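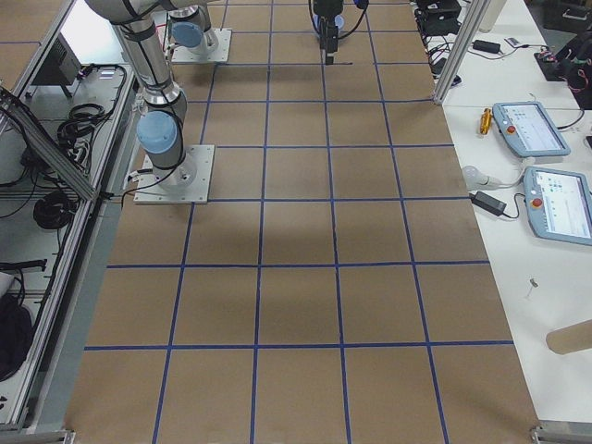

Tabletop covered in brown cardboard and divided into cells with dark blue tape.

Taped grid

A taped grid is a temporary marking system for a horizontal work surface, made by laying strips of adhesive tape in two crossing directions so that the surface is divided into square or rectangular cells. It is used on tables, benches and floors to fix the positions of objects during sorting, layout, assembly and stocktaking. The marking can be laid directly on the surface or on a removable covering, most often corrugated cardboard, kraft paper or felt.

Terminology

The strips running the length of the table are called long lines and those running across it cross lines. The area enclosed by two neighbouring long lines and two neighbouring cross lines is a cell. A series of cells along the length of the table is a column; a series across the width is a row. In some workshops the terms are reversed, and written instructions usually state which is meant. The untaped strip left between the outermost line and the edge of the table is the margin.

Covering

Corrugated cardboard is a common base for a taped grid. It is cheap, takes adhesive well and deadens the sound of objects being put down. Single-wall board is sufficient for light goods. Double-wall board is preferred under tools and metal parts, which dent the outer liner of thinner sheets. Large tables are covered with one sheet where possible. If two sheets are needed, the joint is placed under a tape line, where the strip holds both edges down.

Cardboard creases along old folds and scuffs in use, and its colour becomes uneven with handling and exposure to light. These changes do not affect the grid unless the board lifts. Damp is more serious: the liner swells, the flutes lose stiffness and the cells go out of square.

Tape

Cloth, vinyl and paper tapes are all used. Paper masking tape is the easiest to tear and remove but frays at the edges. Vinyl tape gives a clean line and can stretch if pulled while being laid, after which it slowly shortens and curls at the ends. Cloth tape is the most durable and usually takes part of the liner with it when lifted from cardboard.

Colour is chosen for contrast with the covering. Dark blue, black and white are all legible on brown board; yellow and buff are less so under warm lighting. A second colour is sometimes added to mark a centre line or a reserved row.

Layout

Cell size depends on the largest object to be placed. A widely used rule allows a clear gap of 2 cm between the object and the tape on every side. General sorting tables often have cells of around 20 cm, measured from tape centre to tape centre. Measuring between centres keeps the spacing constant if the tape is later replaced with a different width.

In the Enholm layout, the two outermost long lines are laid first and checked for equal distance at both ends of the table. The remaining long lines are set out between them, followed by the cross lines from one end to the other. In the Nundstead layout a single centre line is laid in each direction and the grid is built outward, leaving equal margins on opposite sides. The first method is faster — the second copes better with tables that are slightly out of square.

Squareness is checked by measuring both diagonals of the finished grid. A difference of more than 5 mm on a bench-sized grid is generally corrected by relaying the cross lines.

Labelling

Cells may be left blank or identified by a letter for the column and a number for the row. Labels are written in the margin or on the tape itself. The Odska system, found mainly in parts stores, numbers every cell in one continuous run starting at the near left corner. It is compact on small grids and awkward on large ones, where a missing row alters every later number.

Maintenance

Lifted ends are pressed down or trimmed. A damaged strip is normally replaced over its full length, as short patches leave ridges at the overlaps. Cardboard coverings are turned over or discarded once the liner begins to tear.

See also

Floor marking tape
Cutting mat
Shadow board
Workbench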